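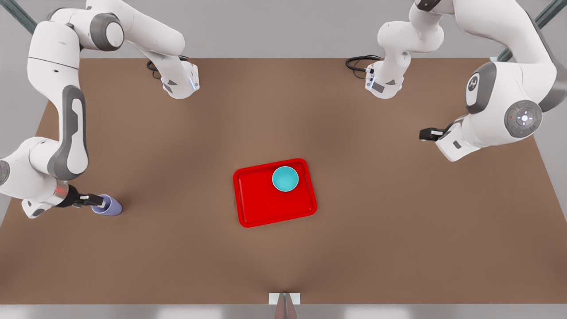

Cups and bowls: how do you store them in a small kitchen?

merja_k
Posted Friday, December 20, 2024

Hello all. We moved in July to a smaller flat and I have only two upper cabinets now. My cups are thin porcelain, from my aunt, and I am afraid to stack them. Now they stand in one layer and take a full shelf. Is it really bad to stack cups? My husband says I worry too much.

niilo.l
Stack them, two high, no more. I did it for years and have only one chip, and that was from the sink.

Hanane_B
I disagree with niilo. In thin porcelain the foot ring is not glazed, and it scratches the rim of the cup under it. You will not see it the first month. Put a piece of felt between, or a coffee filter. I bought 40 filters for almost nothing and I still use the same ones.

niilo.l
Felt collects dust and then you wash every cup before you drink. No thank you.

Hanane_B
If you drink from them each day there is no time for dust.

heikki_r
Has anybody tried hooks under the shelf? I put a rail from Juntunen, 300 mm long. It holds my everyday mugs well. For the aunt's porcelain I would not do it, the handles are glued on in some old sets.

merja_k
Heikki, the handles are very small, I think the hook will not go in. Hanane, do you put the filter inside the cup or over it?

Hanane_B
Inside, with the edge folded over the rim. So the upper cup sits on paper and does not touch the rim.

mahsa_h
I will say something different: add a half shelf. The wire ones from Gidico are ok but the legs slide, so put some rubber under. Then you have two layers and no stacking. You must measure the height first, I did not and had to return mine.

niilo.l
This is better than the filters, I admit it.

merja_k
Thank you Mahsa. I measured now, there is 400 mm between the shelves, so it should fit. I will still try the filters for the bowls.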